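Storing strawberries after a U-pick trip?

We went a little overboard at Pleswood this morning and I could not be happier — two full flats! How do I keep them nice until the weekend?
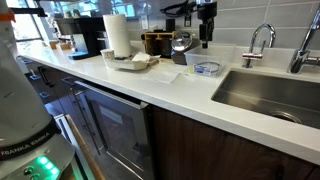

Sokwood, June

Posted by Anathi Visser

Alfie Marsden
Lucky you! Don't wash them until you eat them. Caps on, one layer deep, into the fridge within 30 minutes of getting home if you can.

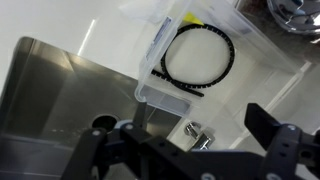
Sink and storage container

Eat the softest ones tonight, with cream!!

Can I freeze them whole?

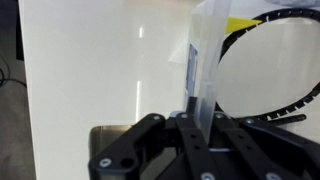

Do the caps come off before freezing?
Take them off first, while the berries are still firm, then freeze on a tray and bag them up.

Callum Bloxham
jam

Nigel Mottram
What Alfie said. I'd add that early picking helps so much — we're at Parsons by 8 am and the berries hold up beautifully. Next up is peas, can't wait!
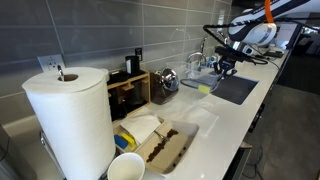 Paper towels on the counter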